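Sound in low-budget thrillers
Notes for the evening session, Clanel film club, October

Opening

Thank Ama Appiah for the slot and for getting the projector fixed. Say who I am: I edited sound for 11 years, mostly television, then four features. Phones off, please, as two of the clips are very quiet.

Start with the lights down and play the first minute of the hallway clip with no picture. Don't introduce it. Let it run to the door handle and stop.

Ask what people think is in the hallway. Take three or four answers. Then play it again with the picture on. It is a man looking for a light switch.

What I want to cover

Tonight is about thrillers made for very little money and what the sound is doing in them. I am leaving music out as much as I can. Facundo Jara is giving the talk on scores next month and I said I would stay off his ground.

The main case is Wimov, which most of you saw at the last screening. If you missed it, a night clerk at a storage company starts getting calls from inside one of the units. Nearly all of it happens in one building. I will give away the ending of the second act but not the last scene.

Part one: the building

The director, Elli Jääskeläinen, had the location for 60 hours in total, spread over several nights. There was no time to wait for quiet. A road runs along one side and the ventilation could not be turned off. The production recordist, Cyrill Stöckli, got usable dialogue for most scenes, but every line has that low hum under it.

The usual thing would be to clean the hum out and rebuild the room afterward. They kept it. Then they took it away in the places where they wanted you to worry.

Play clip 2, the desk scene. Ask people to raise a hand when they notice a change. Most hands go up late, when the phone rings. The hum has been fading since she picked up the coffee.

Pause here. Play it a second time if there is interest. Skip the second play if we started late.

Part two: the calls

The voice on the phone is Santino Valdebenito, who also plays the manager. He is credited only for the manager. He recorded the calls in a parked car with a blanket over the windshield, and the first three were done before the script was locked. You can tell, because the clerk's answers don't quite fit what he says. Some reviewers called that bad writing. I like it. She sounds like somebody who can't hear properly, and that is her situation.

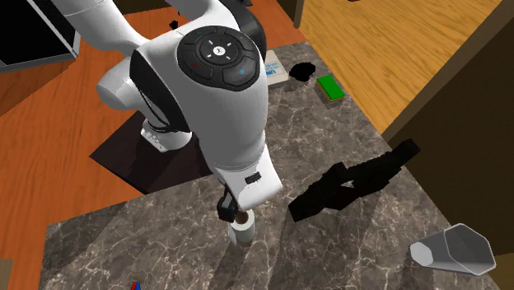 The fourth call is the one to spend time on. There are no words in it at all, only breathing and something heavy being moved. Play clip 3. Then read out the log entry for the unit number she writes down, 922, and remind people that they heard the same scrape in the opening credits. It was mixed so low there that it passes for traffic.

If someone asks what the scrape is: a filing cabinet on a concrete floor, slowed down.

Part three: where it goes wrong

Be fair about this. The chase in the loading bay doesn't work. The footsteps are too loud and too even, and they were clearly added later by one person in one pair of shoes. Both characters sound the same on the stairs. The cutting is fine and the actors are doing plenty, but the sound keeps telling you that you are watching a fake.

Compare with Vītola, made with even less money. Play clip 4. The chase there is 2 minutes long and you hear almost no feet. You hear keys, a coat zipper, and a bin falling over somewhere off to the left. You never lose track of who is ahead.

Point out that the bin is never shown.

Part four: loud moments

Short section. Sudden loud noises are cheap and they do work. My complaint is with how often they get used. In Flividwood I stopped flinching after the first half hour and started waiting for the next one, and by the cellar scene I was bored. Wimov has one, and it comes in daylight, during a conversation about overtime pay.

Don't play that clip. People who haven't seen the film should get it fresh.

Questions

Likely ones:

Did they use a sound library? Yes, for weather and for the dog.

Can you watch it on a laptop? Yes, with headphones. Laptop speakers lose the hum completely, and then the desk scene is just a woman at a desk.

Is there a sequel? Jääskeläinen has said she is writing something else.

Close by giving the title for the next screening. Leave the sign-up sheet by the door, and return the adapter to Ama before leaving.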